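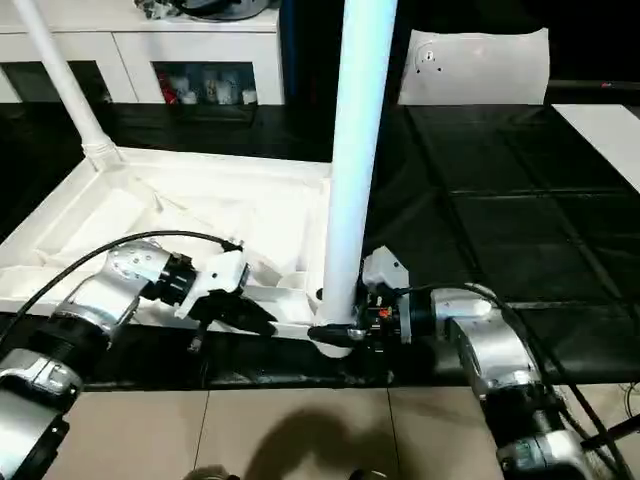

Ticket 824, Rirau stool-chair, wobbly leg
Status: open

Hello again! I bought one of your white plastic chairs from the Trimenstead shop and I can't get it to sit level. The legs screw into sockets under the seat, fine, but one keeps stopping short.

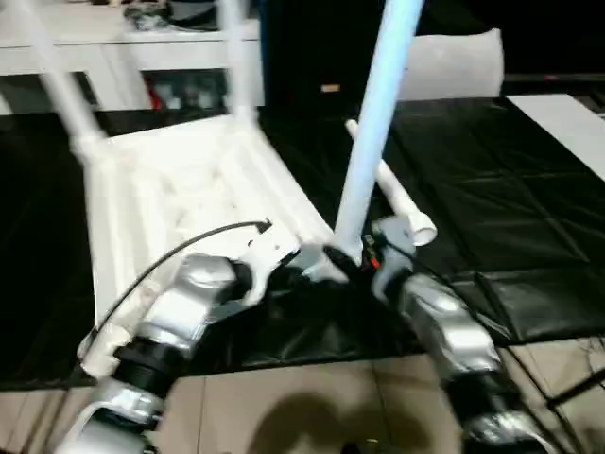

I've tried turning it over and back (twice!) and swapping the legs between corners. It's always the same leg, so I don't think it's the seat.
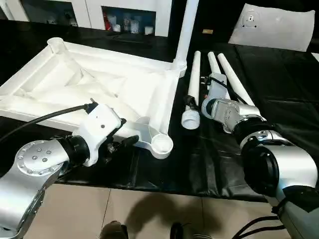

Update, 2 pm: wiped the threads with a dry cloth, started it by hand, and backed it off a bit before turning. Better, but there's still a gap I could post a coin through.

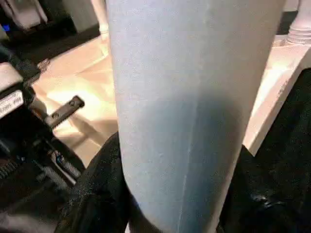

Could you send me one spare leg, please? I'd rather not bring the whole lot back on the Wulurness bus. I'll leave it unscrewed until I hear from you.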